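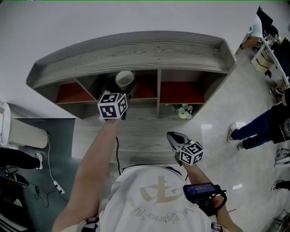

What I kept, what I gave away, and the soup tureen

We've been in the new place since December and I've only now run out of boxes to open. The last one was marked MISC KITCHEN in my own handwriting, which told me nothing, and it had a roasting rack in it, a bag of birthday candles and the instruction booklet for a rice cooker I haven't owned in years.

For anyone new, we moved from a rambling old rental in Heywood to a much smaller unit in Rorley, and the kitchen lost a whole wall of cupboards on the way. I knew it would be tight. I'd measured! But measuring a cupboard and trying to get your life into it are very different afternoons, and I spent most of that first week sitting on the floor eating toast and swearing at saucepan lids.

So, a few people have asked how I decided what stayed. There wasn't a system to begin with. My friend Polyxeni has moved house more than anyone I know and her advice was to put the kettle, the mugs and the tea in the first cupboard you can reach and then leave everything else for a fortnight. Whatever you go digging for in that fortnight, you need. I lasted nine days before I cracked, but it was still the best thing anyone told me. I dug out the big frying pan, the colander, two good knives, the wooden spoons, and the deep bowls that we eat practically everything out of. I never once went looking for the fondue set.

The bowls deserve their own paragraph, sorry. I used to have dinner plates, side plates, soup plates, pasta plates and a stack of little dishes that were meant for olives. These days I've got a set of plain bowls, wide enough for a stir-fry and deep enough for laksa, and they live at waist height where I can grab one half asleep. If I could only keep one kind of dish it'd be these and I wouldn't lose any sleep over it. My mum thinks it's like living in a share house. She may have a point – she was served a roast chook dinner in one at New Year and was very gracious about it.

Low storage has been the other big change. In the old kitchen everything heavy was up high, for no reason except that the previous tenants had done it that way and we copied them. Now the cast iron is down near the floor and the light, silly things are up top. My shoulders have noticed. My knees have noticed too, but less kindly, and I've started doing a sort of lunge to get at the casserole dish that makes my partner laugh every single time.

Giving things away was harder than I expected. The fondue set went to Duangjai next door, who had already told me over the fence how much she loves melted cheese, so that was easy. The bread maker took longer. I'd bought it with good intentions and made four loaves, three of them edible, and I kept picturing a future me who baked every morning in a linen apron. That woman wasn't coming. I listed it online for $40 and a very nice bloke called Sebastian came round and picked it up within the hour, then messaged me a photo of his first loaf, which was better than any of mine. Bit rude, but good on him.

And then there's the tureen. It was my great-aunt Begoña's, it has a lid shaped like a cauliflower, and it holds enough soup for a wedding. I have used it as a tureen precisely once. I tried it in every cupboard in this kitchen and it doesn't fit in a single one of them, not even with the shelf out. I asked my brother, who said no before I'd finished the sentence. I asked my cousin, same result. So it sits on top of the fridge with the spare batteries and takeaway menus inside it, and I've grown quite fond of it up there.

Things I'd do differently, if you've got a move coming up: label the boxes by what you'll want to cook and not by what room they came out of. Pack one box for the first night with a pan, a bowl each, forks, the tin opener and some proper food in it, because we had baked beans and no tin opener and the corner shop shut at eight. Wrap the glasses in tea towels, seeing as you have to move the tea towels anyway. And don't buy any organisers until you've lived with the cupboards for a while. I've got 2 wire rack things still in their packaging that fit nowhere, if anybody local wants them.

Next job is the pantry, where I have found three open bags of red lentils. Dal for tea tonight, then, and probably tomorrow as well.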